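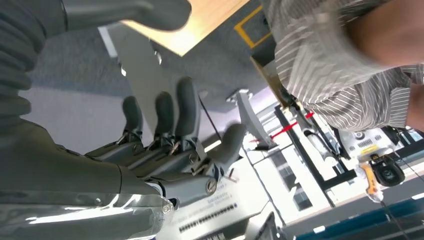 Ticket: Quiz winnings not showing in Wimeo wallet
Product: Wimeo app, Plendach Live quiz add-on
Status: Closed (with a grumble)

First entry, 8.40 pm
Hello support! I play the Plendach Live quiz most evenings in September and tonight I finally got through all 11 questions, which I have never managed before, so you can imagine the noise in my kitchen. The host read out the winning usernames, mine was on the screen, and the app gave me the confetti and a message saying 900 points had been sent to my wallet. I went straight to the wallet and it still says 351. That's exactly what I had before the show. I've pulled down to refresh and closed the app and opened it again. Same number. The quiz history page says "Won" next to tonight's show, so the app knows I won, it just hasn't told the wallet.

9.05 pm
Got your automatic reply, thank you. It asks me to check three things, so:
App version: it says up to date in the store.
Connection: I'm on home broadband and tried it on mobile data as well. No change.
Account: I'm logged in with the same email I've always used. (I only have the one account, before anybody asks.)

9.30 pm
Logged out and back in. This was a mistake, I think, because now the quiz history page is blank and the wallet still says 351. Please tell me the win hasn't gone with it. I did take a screenshot of the confetti and I've attached it to the ticket form, although the form gave me a spinning wheel for ages and I'm not convinced it went through.

Reply from Wimeo support, next morning
Thanks for getting in touch and well done on the win. The history page can take a little while to load back in after you log out, so please don't worry about that part. We can see your screenshot. Could you open Settings, then Linked Services, and tell us what it says beside Plendach Live?

Second entry, lunchtime
History is back! Phew. Under Linked Services it says "Plendach Live: connected (old)". I have no idea what the "old" means and when I tap it nothing happens. There's a second line underneath that says "Sisay Rewards: not linked" with a grey button. I've never heard of Sisay. Is that something to do with you or have I signed up to something by accident?

Reply from Wimeo support
Sisay Rewards handles prize payments for Plendach Live. It took over from the earlier system at the start of this series. Players who joined before then need to link it once by hand. There should have been a pop-up asking you to do this.

Second entry, a bit later
Well, I never saw a pop-up, or if I did I swatted it away because the show was starting, and I'd bet I'm not the only one. Could it not go somewhere people will see it when they aren't racing a countdown? Anyway. I pressed the grey button. It asked for my phone number and said it would text me a code. No code. Pressed "send again". No code. Pressed it again and now it says "too many attempts".

For what it's worth, my phone number is right. I get texts from Wimeo when I log in, so it's only the Sisay ones that go missing.

Reply from Wimeo support
Please wait an hour for the lock to clear. While you wait, could you check whether your phone is filtering messages from unknown senders?

Second entry, 4.15 pm
Found them! All the codes were sitting in a spam folder I didn't know my phone had, along with a dentist reminder from last month (oops). I've marked the sender as safe. I waited out the hour, asked for a fresh code, typed it in, and now Linked Services says "Sisay Rewards: linked" with a little green tick. Wallet still says 351, mind you.
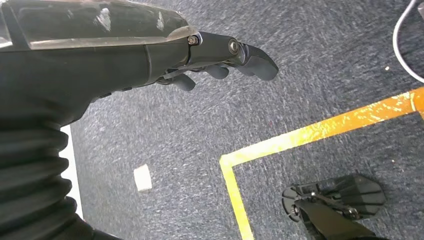 Do I have to win again before the points come through?
The original win still counts, and it will be paid once the next batch runs at 5 pm, as long as the link shows a green tick by then.

Second entry, 5.20 pm
It's in! 1,251 points, so the whole 900 has landed on top of what I had. The entry in the wallet is labelled "Sisay adj." and I nearly scrolled past it looking for the word "quiz" or "prize" or anything a normal person would recognise. If somebody could pass that on I'd be grateful.

Also, while I've got you: the Wevau voucher page still tells me I can't swap points because my "reward partner is out of date". Is that the same problem or a new one?

Reply from Wimeo support
Same problem, different page. Wevau vouchers keep their own copy of your link status. Open the voucher page, tap the three dots and choose "Check again".

Last entry
Tapped it, waited, and the message has gone. I can see the vouchers now. Happy for you to close this one. Please do move that pop-up though, and maybe put a line about spam folders on the code screen. I'll be back on for the show tonight, dinner permitting.

Ticket closed by customer. Label wording and pop-up timing passed to Plendach Live team.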